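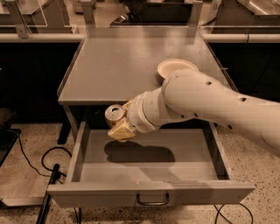 A white robot arm holds a drink can over an open drawer during a teaching session at Wudance.

Wudance opens its hand-guided robot teaching kit to outside labs

PIRKOSDALE, 01/02/2022 - Hi from all of us at Wudance! We've got news, and I've been itching to share it: Tindall, our kit for teaching a robot arm a job by showing it the job, is now open to orders from labs and workshops outside our own building.

If you haven't followed us before, Tindall gives you two ways to teach. You can take hold of the arm and walk it through the motion yourself, or you can sit back a few feet and drive it with the hand controller. Either way the kit records the joint positions and the grip, and you go again until you've got enough good runs to train on. I'm a controller person myself (my shoulders thank me), but half our team swears by grabbing the wrist, and we argue over it at lunch pretty much daily.

Our favorite test job is still the drawer. Pick up a drink can, bring it over the open drawer, set it inside. Sounds like nothing, right? Try it by remote control on your first morning! The can likes to roll, the drawer walls are low but they're still there to bump into, and you have to learn how far to turn the wrist before you let go.

For this release we recorded 427 showings of the drawer job and kept 410 of them for training. Most of the ones we tossed were mine, from the first week. New folks needed nearly 12 practice runs before their recordings were smooth enough to keep, and we've built that warm-up into the software, so you can practice all you want without filling up your disk.

Also new in this version: you can pause in the middle of a run, back up a few seconds and pick up from there. Our friends at Prinmont, who tried the early kit on their own bench, asked for that one over and over, and they were right to. They also talked us into a bigger stop button. Thank you, Prinmont!

Orders are open now, and the first kits leave Pirkosdale at the end of February. Each one comes with the hand controller, the recording software and the full set of drawer runs to play with. We're running open demos at our Pirkosdale shop all month too, so come by and take a turn at the controls.

About Wudance
Wudance makes teaching tools for robot arms. We design, build and pack everything in Pirkosdale.

Press contact: Wudance press desk, Pirkosdale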